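Ellomora Residents' List
Subject: Re: Shared kitchen, Wasari House: counter arrangement
Date: 2026-08-17

To all residents of Wasari House:

The House Office acknowledges the message quoted below and thanks the Lévesque wing for raising the matter.

> The wooden drawer box is useful, but the counter is now so full
> that it is difficult to prepare a meal. Could the office state
> which items are permitted to remain out, and whether the cutting
> board has to stay in front of the drawer? Several of us would
> also like the cereal moved to the pantry.
> Lévesque wing, second floor

The drawer box will remain on the counter at the back wall. Residents are asked to keep its flat top for small items only and to close the drawer after use.

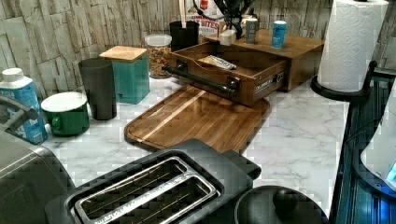 Wasari House kitchen: drawer box with drawer open, walnut-colored cutting board in front.

The cutting board may be stored elsewhere. The office has no objection to its standing upright against the wall when it is clean and dry. The teal canister with the wooden lid and the clear jar of cereal or snack mix may stay out. Opened bags and boxes should go to the pantry, on the shelf marked Pleser.

Appliances are a separate question. Section 8 of the House Rules allows small appliances on the counter provided that cords do not hang across a work surface or into a drawer. A coffee maker should be stored with its cord wrapped.
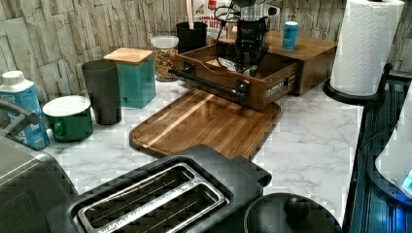

Same counter, with coffee maker and cords at the drawer box and the two-slot toaster in the foreground.

Personal mugs and tumblers should be returned to the cabinets at the end of the day. Any item left on the counter after the Friday cleaning will be placed in the bin beside the pantry door and may be claimed there.

A request for a second shelf has been entered as work order 2482. The approved amount is $70, and installation is planned for November. Comments on the arrangement may be sent to this list.

House Office
Ellomora Residences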